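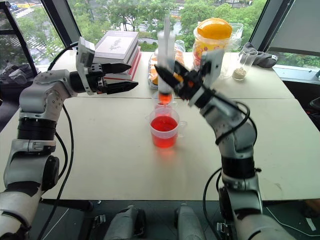
Page 5 of 21

Two-arm bench cell, right gripper loses the syringe angle

stedura_bench
Setup is two arms at a white table by the windows. The right one holds the syringe upright over the measuring cup, the left one waits open until it is called. Red test liquid so we can read the level. Trouble is on the right. After a long run the tip creeps off vertical and ends up touching the cup wall. Homing looks fine. I re-teach the pose, it holds for a morning, then drifts again.

Umum
Check the finger screws before you touch the program. Ours backed out a little every few weeks. Mark them with a paint pen and you can see it at a glance.

ErlindaDizon
Where do the cables go? In the picture the right arm's cable makes a loop out by the elbow and then drops past the front edge of the table. If that loop pulls tight at one end of the travel it will tug on the wrist. I had the same thing at our shop in Cabanatuan and chased it through software from January to March.

stedura_bench
Finger screws were tight. The loop has slack at the pour pose, I haven't watched it at the far end.

jirnham_tech
I don't buy the cable. A cable pull gives you an error that comes back the same every cycle. Creep over hours is the syringe sliding in the fingers. Smooth barrel, smooth fingers, and every push on the plunger rod works it around. Put thin rubber on the pads and re-teach once.

ErlindaDizon
It doesn't have to repeat. A stiff cable takes a set as it warms up. Mine was worst after lunch and fine at 7 in the morning.

jirnham_tech
Fair, but pads cost nothing and take 5 minutes. Start there.

Umum
Also clear the back of the table. Books, the jar with the orange lid, the bag -- all of that is inside reach if somebody jogs an arm the wrong way.

stedura_bench
Did both. Rubber on the pads, and moved the cable tie up so the loop stays open at full reach. Ran 90 cycles and the tip is still on the mark. I know that doesn't settle who was right.

ErlindaDizon
Take the pads off and run it again, then you'll know.

jirnham_tech
Or leave it alone and get some work done. Check the pads at 2000 cycles, mine were shiny by then.

stedura_bench
Leaving them on for now. Will post when I get to 2000.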